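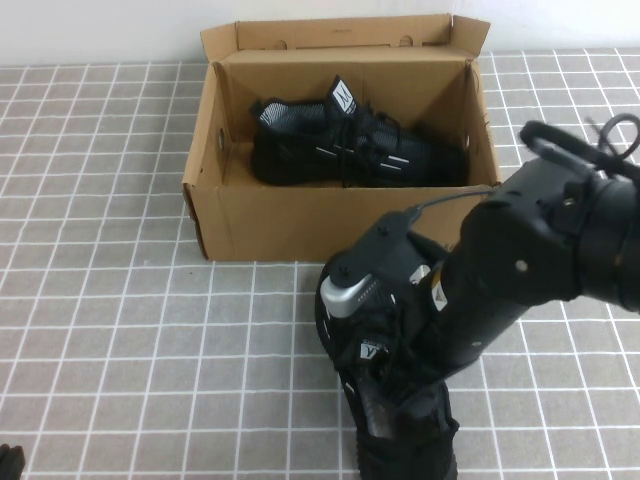

Mamo is the roasted pepper relish we've been putting on the tables at Olier since we opened the dining room, and now you can finally buy a jar to take home! I make it in the restaurant kitchen in Indance, on the mornings before dinner service, and it's the same recipe you get with the bread. Sweet red peppers, garlic, olive oil, sherry vinegar, salt and a little smoked chili. I fussed over the label far too long. Plain won in the end, thin white lines on gray, a lot like the grid on that tablecloth, with the name in small black letters. The jar holds 10 ounces and the lid is a regular screw top.

It's more savory than sweet. People who expect pepper jelly are surprised (pleasantly, I hope), and the heat comes late and doesn't hang around. We serve it with grilled fish and with the lamb, and at home I stir two spoonfuls into scrambled eggs, or I just eat it on toast standing at the counter. 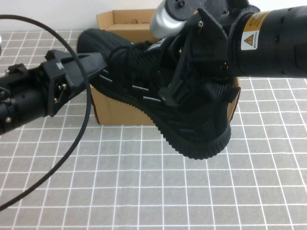
Lorna Petrakis
Chef and owner, Olier

Each batch makes 80 jars, and when they're gone I need a few days before the next one. The April batch went faster than I'd planned for, so I've added a second cooking morning. If the page says sold out, leave your email and we'll write when there's more.

There's also a hotter one called Jultness. Same peppers, a lot more chili, and I leave the seeds in. Please don't start with that one if you find regular salsa spicy! It's great on a burger, though, and my favorite thing to do with it is mix it into mayonnaise for fries.

Two jars are $26, and you can mix them, one of each if you like. Pick up at the host stand any time we're open, or choose shipping at checkout.

Keep unopened jars in a cupboard, out of the sun. Once you open one it goes in the fridge, and the oil will turn cloudy and firm in there, which is fine. Leave it out while you set the table and give it a stir. Contains garlic. No nuts, no dairy, no gluten in the recipe, but our kitchen handles all three.

Mamo, 10 oz
Jultness, 10 oz
Any two jars: $26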